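Learning to Hold On

Students at the Jisari Technical Institute are teaching a robot to clear a kitchen counter, beginning with their own hands

The practical examination for the robotics elective at the Jisari Technical Institute has no written component. Each student team must show that a robot arm, trained only on demonstrations the team has recorded, can pick up an ordinary household object and set it down somewhere else. The task takes most people a second or two. The course allows a full semester.

The elective was introduced in March of last year by Amra Nikolaidis, a lecturer in mechanical engineering, who had noticed that her graduates could model a joint with great accuracy but had seldom watched one fail. "They arrived with excellent mathematics," she says. "I wanted them to spend some time with tape and screws."

Enrollment now stands at 37. Work takes place in a former drafting room on the second floor, where the long tables have been kept and the drawing boards removed. Teams record their demonstrations with hand-held grippers, opening and closing the fingers themselves while a camera mounted on the tool follows the movement. The recordings are then checked, labeled and used to train the arm at the far end of the room.

The checking is slow. Pei-shan Tu, a third-year student, leads the team known as Geum, which recorded 761 demonstrations over the semester and discarded 268 of them. Some were too fast. Others began with the object already between the fingers, and so taught the arm nothing about how to approach it. "You learn to move like someone who is being copied," she says.

Shiny objects have given the most trouble. A metal container changes its appearance with every shift of the light, and the teams have tried different table coverings and lamp positions in the hope of steadier results. Geum settled on a pale surface and a slow approach from one side. A rival team, Purnik, prefers a patterned cloth and defends the choice with some energy.

The fingers themselves are a subject of continuing discussion. Muthoni Rashidi, who maintains the equipment for both teams, favors a soft wrapping that can be replaced between sessions – a point on which the institute's purchasing office has yet to be fully persuaded. She keeps a drawer of offcuts in several thicknesses and records each change in a ledger, by hand.

At the final demonstration, held on 25 July 2025 before an audience of over 58, Geum's arm moved a tin, a cup and a folded towel in sequence. Purnik's arm moved the cup and the towel, then paused above the tin until the time limit passed. Both teams received a passing grade. The rules reward the quality of the written log as well as the result, and Purnik's log was judged the better of the two.

Professor Nikolaidis plans to add a task with drawers next year. The teams have asked for a larger table.
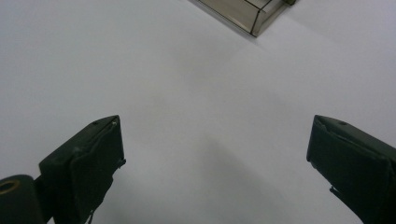
Wrapped gripper fingers, held open over a pale surface, with a metallic box beyond them.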